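Two-finger gripper choice for opening cabinet doors with thin bar handles
Posted in Arms and Grippers, 2/9/20

Katalin Fodor

Hello everyone, and thank you in advance for reading, I know I tend to go on! I'm trying out two grippers on the same arm, a Zulik with straight tapered fingers and a Skekine with wide rubber pads, and the job is to open a kitchen cabinet and take out a can. The arm and the controller I'm happy with. My trouble is with the doors. They meet in the middle, so the two upright handles stand very close to each other, and with the Skekine the outer pad keeps bumping into the handle of the other door. The Zulik fits between them nicely but then slips along the bar once the door starts to swing.

The second thing is the cameras. I have one fixed camera looking at the cabinet and a small one at the wrist, and I can't decide which of them should guide the approach. The doors have dark glass and the wrist view gets a lot of glare.

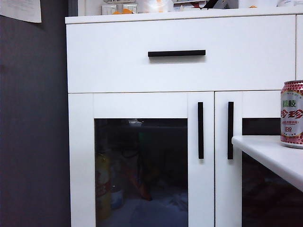
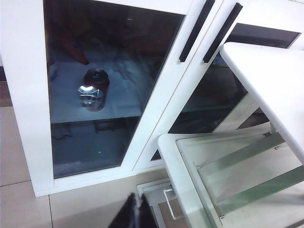

Fixed camera first, then the wrist camera with the black fingertips at the bottom.

I have logged 557 tries so far between the two grippers and would dearly love to settle on one before I order spare fingers. Has anybody been through this with slim black handles like these?

Yung-ching Chou

Hi Katalin, what a nice clear post. I had nearly the same setup in November and I would stay with the narrow fingers. The slipping is probably the wrist holding its angle while the handle turns with the door, so the bar works its way out of the grip. Let the wrist follow the arc, or loosen its rotation in the controller if yours allows it, and try a thin strip of rubber on the inside of each finger. Mine was 2 mm thick and that was plenty – any thicker and you lose the clearance you bought the slim fingers for.

For the cameras I use both. The fixed one finds the handle (black on white is about as easy as it gets), and the wrist one takes over for the last bit. I wouldn't trust either of them to find the can through the glass. In your wrist picture there is a bright patch right on the lower front of the can, and my detector used to lose the edge completely in that kind of glare. Open the door first and look again.

Ismael Brito

Skekine pads come off with 3 screws, you can file them down. I did it with mine and it was ok. No idea about the cameras.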